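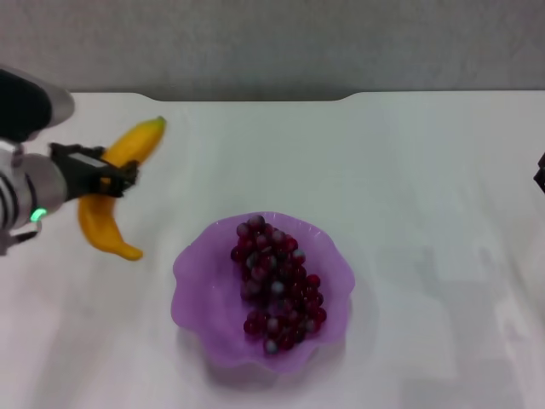 The fruit bowl has been a problem in our house for years. When we moved in we inherited a big glass one from my husband's aunt, the heavy cut kind, and it sat in the middle of the table with everything piled in together. Apples on the bottom, oranges on top of those, bananas draped over the lot. The apples at the bottom went soft before anyone got to them and the bananas were spotty in three days.

In December I finally put the glass one away and bought a smaller, shallower bowl. I looked at a few first. Dollitz had a wire one with a hook on a stand for the bananas, which seemed like a good idea until I picked it up and the hook wobbled. The Tranel ones were nice enough, but 70 dollars is a lot for something that holds mandarins. In the end I went for a plain one from the homewares shop near the station and it has been fine.

What I've changed since then is mostly habit. I don't put more than one kind of fruit in the bowl if I can help it. Grapes get the bowl to themselves for a day when we have them, and whatever's left at night goes back in the fridge. I used to wash the whole bunch as soon as I got home. Now I only wash what we're going to eat and leave the rest in the bag it came in, and they last most of the week.

Bananas stay out of the bowl altogether. They give off the gas that ripens everything near them, which I knew in a vague way from school but never did anything about. My neighbour Ottar Midtbø worked in a greengrocer's for a long time and he told me to separate them from the bunch and keep them on the bench, away from the stove and out of the sun. He also wraps the stems in a bit of cling film. I tried that for a fortnight and couldn't see much difference, so I've stopped. He still does it.

Apples are in the crisper drawer now. The kids complained about that because they say cold apples hurt their teeth, so I take out a few in the morning and leave them on the bench for after school. Citrus goes in a basket on top of the fridge. It's a bit high for the youngest but she isn't fond of oranges anyway.

Stone fruit I still haven't worked out. We've had a good run of nectarines this summer and I lose a couple out of every bag. If I put them in the fridge while they're hard they go floury, and if I leave them out they're ready all at once, usually when we're going away for the weekend. I've been stewing the soft ones with a spoonful of sugar and a bit of ginger and having them on porridge, or freezing them flat in a bag. If anyone has a better system I'd like to hear it.

The other thing I did was clear the table. It had turned into the place for mail, keys, the dog's lead, sunscreen and half a packet of Sjögren crispbread that had been there since Christmas. Once all that had somewhere else to go, people started eating the fruit. I'm not sure why it should make a difference, but the grapes go a lot faster when they're the main thing you notice as you walk past. My son, who would live on toast if we let him, had finished a whole bunch before tea on one of the really hot days.

Cleaning the bowl is easy to forget. I rinse it when it's empty and dry it properly before anything goes back in – even a little water in the bottom will start mould on the lowest grapes. The old glass bowl used to get a sticky ring that I only found when I moved it, and I think that had a lot to do with the fruit flies. We've had hardly any this year. I did put out a saucer of vinegar with a drop of dishwashing liquid in January, and caught three.

I haven't kept a proper record of what we spend, but we throw out a good deal less than we did. The worms are probably the only ones who've missed out, and they're doing all right on nectarine skins.

Next job is the pantry, and in particular the shelf with the onions and potatoes, which I've since read shouldn't be kept together either. I have two baskets for it and will write that up once it's done.

Posted 2/6/20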